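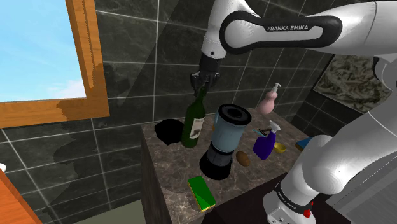

MUS 137 Popular Music Production and Criticism
Unit 6: Sampling, Tempo and Song Form in Hip-Hop Records
Instructor: Maribel Guzmán
Revised December 2021

1. Scope of the unit

Unit 5 covered the multitrack studio and the role of the engineer. Unit 6 deals with records built mainly from existing recordings. Students should be able to identify a loop, count its length in bars, and describe how the producer has changed it. Lyrics are treated only where they affect the form. A separate unit covers rhyme and delivery.

Terms carried over from Unit 5 are used without further definition: bar, downbeat, transient, equalization, compression, bus.

2. The loop

A loop is a passage of recorded sound repeated with little or no change. Most loops on the listening list last one, two or four bars. The length of the loop sets the smallest unit at which the arrangement can change without an edit being heard.

To find the length, tap the beat and listen for a sound that occurs only once per cycle. A vocal breath, a cracked note or a stray cymbal works well. Count the beats until it comes back and divide by four. Drums are a poor guide, as the kick and snare pattern often repeats inside a longer loop.

Drum loops and pitched loops are often taken from different sources and may not have the same length. On "Jundton" (track 2 on the listening list) a one-bar drum loop runs under a four-bar organ loop. The organ loop decides where the verse can begin.

3. Tempo and pitch

On early samplers, and on any turntable, speed and pitch are linked. A recording played faster also sounds higher. The relation is a ratio: raising the tempo from 90 to 95.4 beats per minute multiplies every frequency by 1.06, close to one semitone.

Time-stretching breaks this link. The software cuts the sound into short segments and moves them closer together or further apart. Side effects include smeared transients and, on sustained notes, a faint flutter. Listen for both in the piano loop on "Winel" (track 4).

When two pitched samples are combined, one of them usually has to be retuned. Some producers leave the mismatch in place. The result should be described by interval and not simply called "off key".

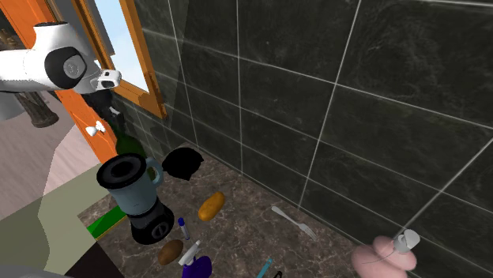
Robot arm and countertop, computer rendering.

4. Filtering

A low-pass filter removes high frequencies and leaves the bass line of the source record. A high-pass filter does the opposite and makes room for new drums. Many arrangements use both on the same loop: filtered in the verse, open in the chorus. The listener hears a new section although no new material has been added.

In written work, state which part of the spectrum is reduced and where the change happens. "Muffled" is acceptable in notes but not in the assignment.

5. Verse, hook and break

The standard verse is 16 bars and the standard hook is eight. Both numbers are conventions, and the listening list includes exceptions. "Ķēniņš" (track 5) has verses of 12, 20 and 14 bars with no hook. Its sections are marked by a scratched vocal phrase.

Form should be charted by bar number, with clock time in a second column. Clock time alone is not accepted – versions differ in the length of the introduction. A usable chart shows:

Bar number at the start of each section
Section label (intro, verse, hook, break, outro)
Elements present (drums, bass, pitched loop, voice, scratches)
Any dropout, with its length in beats

A dropout is the removal of one or more elements for less than a bar, most often on the last two beats before a new section. A removal lasting a full bar or more is charted as a break.

6. Assignment

Choose one track from the Grillport compilation on reserve and prepare a full form chart with a written analysis of up to 40 lines. The analysis should cover loop length, filtering and one place where the arrangement departs from the 16/8 pattern. Biography of the artist is not required and will not be graded.

The assignment carries 40 points: 20 for the chart, 15 for the analysis and 5 for correct use of terms. Charts with the first downbeat in the wrong place lose no more than 4 points if the rest is consistent with that error.

7. Reading and listening

Course reader, sections 9 and 10. Section 11 was moved to October and does not need to be read again.
Listening list, tracks 1 to 6. Use headphones or full-range speakers. The bass on tracks 3 and 6 will not be heard on a laptop.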